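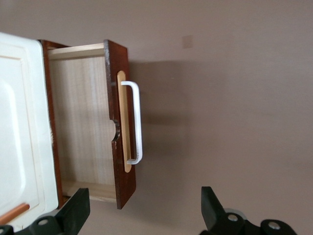

Pradeck's new mayor begins with a short list and a thin budget

January 2020

Benjamín Cáceres took the oath as mayor of Pradeck in the high school gym, with the heat turned up and the bleachers pulled out. He spoke for 12 minutes. Most of the speech was about water pipes.

Cáceres won the job in a runoff by 176 votes. He had served two terms on the city council, where he was known mainly for reading contracts out loud at meetings. During the campaign he promised to replace the oldest water mains on the east side, reopen the Draner branch library and finish the bus garage that the last administration left half built.

The water mains come first. The city had 200 reported breaks last year, most of them between Lý Street and the river. Crews patched them one at a time, often at night and on overtime. Cáceres wants to borrow money and replace whole blocks instead. The council has to approve the bond, and at least two members have said they will vote no unless the rate increase is smaller.

"I don't expect anyone to be happy about a higher bill," Cáceres said after the ceremony. "I would like them to know what they are paying for."

The library is a smaller matter, but it drew more questions at campaign stops. The Draner branch closed in June after part of the ceiling came down in the reading room. The building is sound, according to the city engineer, and repairs could be done by fall if the council releases the money.

The garage may take longer. The contractor, Trustwood, stopped work over unpaid invoices, and both sides now have lawyers. Until the case is settled, the city will keep parking its buses in the open lot behind the fire station, where drivers say the engines are slow to start in cold weather.

Cáceres has promised a public report on all three projects after his first 100 days. His staff will be small. Two positions in the mayor's office have been left empty to save money, and he has kept the previous mayor's scheduler.

His first council meeting is set for later this month. The bond is item 2 on the agenda, after the approval of the minutes.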